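Sutbridge Users Board > Two-arm cells > Rules and good practice
Thread #2563: Feet near the table during a bussing run

puter_fan_6
Clearing dishes and trash, both arms live, two people on the floor past the table. Our house rule says "stay behind the yellow line." Which side is behind?

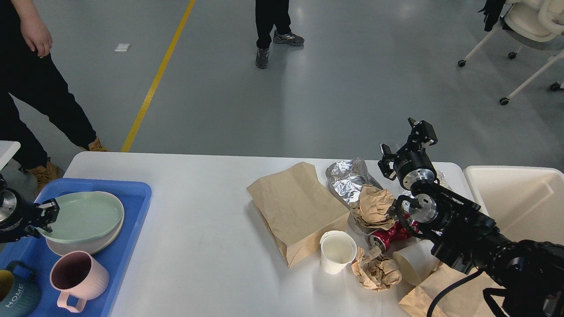
Replies (6)

diden_dan
Whichever side the arms can't reach. Measure from full extension with something in the gripper, then paint. Most shops paint first and measure after the first bruise.

kettlebell
Counterpoint: a line is decoration. Our rule is one named person on the stop button, eyes on the arms, no phone. Everyone else can stand where they like.

diden_dan
"Where they like" is how my coworker got a paper cup to the ear. Speed cap of 200 mm/s with people on the floor, 400 when it's clear. Written on the wall, in marker, by me.

Đorđević_fanclub
Dan's wall is not a standard. Do the risk assessment for your own cell and write down where the number came from. Also, chair with a garment on it by the bin side – ours have to be outside the marked area before power-on. Sleeves and cables find each other.

puter_fan_6
The chair is fair. I'll move the chair. Still no answer on the line, though, and it runs diagonally, so "behind" is a matter of faith.

kettlebell
Repaint it as a box. And do dishes and trash as separate runs while you're at it. Mugs should not share a table with a learning experience.

diden_dan
Disagree, mixed tables are the whole job. Agree on the box. Mark this date, Wed 26 March.

Đorđević_fanclub
Box, plus a sign that says which side is which. You'd think the sign was optional. We added ours in July.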